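Can a Machine Do It Yet? Your Questions, Answered Again

3 min read

We last ran this page in November and the mail hasn't let up. Answers are by Sơn Phí, who tests chore machines for Ralora and has the carpet burns to show for it.

Can I buy a robot that folds my laundry?
You can buy one that folds a towel. Give it a fitted sheet and it will behave as you do, meaning it tries twice and makes a ball.

What about loading the dishwasher?
Plates, mostly. Mugs, often. The wooden spoon you shouldn't be putting in there anyway, no. Our test kitchen in Rotdale ran 112 loads last year, and a person rearranged the bottom rack after 31 of them. My household has a worse record, but we don't charge a subscription.

Why are hands still such a problem?
Your hand bends around things and tells you when they slip. Most grippers pinch and hope. They also take up a lot of room, so a job that needs two fingers behind a chair leg has to be done with something closer in size to a saucepan.

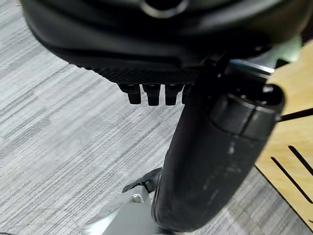

Then there's the matter of knowing how hard to squeeze. Too soft and the thing drops. Too hard and you're shopping for a new one. People sort this out by age four, with some losses along the way.

Are shop floors further ahead?
Yes, and they cheat. At the Histholm plant every part arrives the same way up, in the same spot, under the same lights. The arm there does 693 pieces a shift and has never met a cat. If you can make your home that orderly, you may not need the robot.

Can one tidy a floor?
It can pick up a block if the block is on its own and the light is good. Socks are harder. A sock on a patterned carpet is harder still, and a cable is where most of them go home early.

How often do they get it right?
Ask which job, and who set up the room. The Srithong trial reported 80 percent on picking up small objects. That sounds fine until you apply it to wine glasses.

Should I wait for next year's model?
I've been telling my mother to wait for some time now. She has vacuumed throughout.

Will it take my job?
If your job is moving one identical box onto another, have a talk with your manager. If it's finding the other shoe, you're safe for now.

Updated January 5, 2025

Related
Robot vacuums and stairs: a short history
What "hands-free" means on the box
We asked a machine to make the bed
Letters: my mop has opinions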